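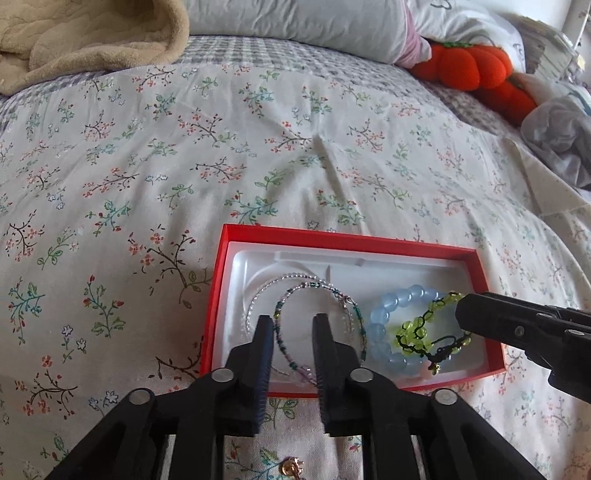
Accessories / Bracelets / Stringing Supplies

Bolness Elastic Cord, Clear

Single-strand stretch cord for seed-bead and small glass bead bracelets. Supplied on a 40 m spool. Fits bead holes of 1 mm and up.

Item no. 949
Pack size: 5 spools
Finish: clear, uncoated

Pre-stretch the cord before stringing. Close with a surgeon's knot and leave a 5 mm tail. Glue must dry for 15 minutes before the bracelet is worn. Store away from direct sunlight.

Not suited to metal beads with unfinished holes. For these, see Encombe coated wire.

Spools can be returned unopened. Trade orders: Ga-eun Jeon, Brolleck warehouse.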